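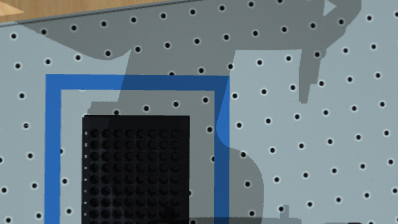
Posted by the index desk, Resten working notes
April 2018

Closing auction handling in the Stitindale small-cap index. Continues from the entry on the stale price problem.

Started from the complaint that our replicated index closes a little under the published level on days when the market sells off late. Large names match to the last digit. The gap sits entirely in the thinly traded members, and Lopes is the worst of them. On most down days it has no auction print at all, so the close has to come from somewhere else, and we and the exchange disagree on where.

What our code does at the moment:
If there is an auction price, use it. If there is none, use the last trade in continuous trading. If there was no trade all day, carry yesterday's close, adjusted for any corporate action.

What the rulebook says, after reading the annex properly:
If there is an auction price, use it. If there is none, use the volume-weighted average of trades in the final 30 minutes. If that window is empty, use the last trade. Then as ours.

So the second step is missing. On a falling afternoon the last trade is usually under the average for the window, and our close comes out low. The sign of the error agrees with what we see. On rising days it should be reversed, and it is, though smaller. I put the smaller size down to fewer late buyers in these names but have not tested that.

Index base is 1000, so the differences look tiny in points. They matter more in the sector sleeve, where Lopes and Imon together carry most of the weight.
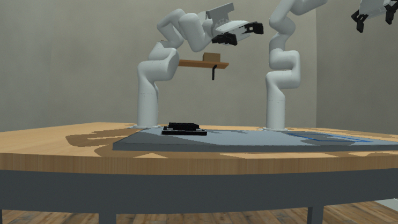

Added the window average as a separate function and left the old path in place behind a switch. Reran the full history, 326 sessions. Lopes now agrees on every session where it traded in the window. Imon agrees on all but a handful, and those have a different cause (next paragraph). No change in the large names, as expected, because they always have an auction print.

Imon: the remaining mismatches all fall on sessions with a block trade reported late. The block carries an execution time inside the window but a report time after the close. We filter on report time and drop it. The exchange appears to filter on execution time and keep it. I say appears because the annex uses "time of trade" and defines it nowhere I can find. Switching the filter to execution time clears the mismatches for Imon. It also opens one new mismatch in Lopes, on a session where the block was priced well off the market. Possibly excluded as a negotiated trade. The condition code on that print is blank in our feed, so I can't tell from here.

Left the filter on execution time for now. One bad session is better than several, but this is a guess about the rule and should be marked as one in the config comments. Done.

Side check on turnover. Late bargain buying was suggested as a reason the published index recovers in the last minutes when ours does not. Looked at the 20 largest late recoveries. In nearly all of them the move comes from the auction in the heavier members, and both series show it. The difference in the small names was the missing step above. No need for a separate explanation.
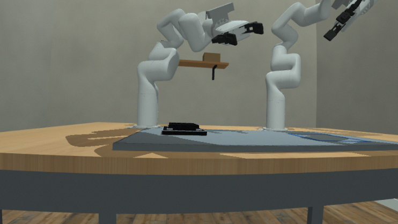 Dividends next. The total return series uses the ex-date and reinvests at that day's close, so every error in the close is carried into the reinvested amount and stays there. After the fix the price series lines up but the total return series still drifts, because the stored reinvestment factors were built from the old closes. They have to be rebuilt from the first session. The incremental job won't do it, it only looks back to the last good checkpoint. Ran the full rebuild by hand on the test copy. Drift gone apart from rounding in the last decimal.

Rounding: the published series rounds the divisor after each change, we keep full precision. I would leave ours alone and compare with a tolerance. Anyone who needs an exact match can round on output.

Not yet done:
Query to the exchange on "time of trade" and on negotiated blocks.
Condition codes for the one Lopes session, from the other feed if we still have access.
Full rebuild on the live copy. Needs the nightly job stopped first.
Same check on the mid-cap index, which shares the close routine and presumably the error.
Remove the switch after the June rebalance if nothing else turns up.

Test output is in the usual folder under the closing price branch. The old factors are kept next to it, do not overwrite them until the live rebuild has been compared.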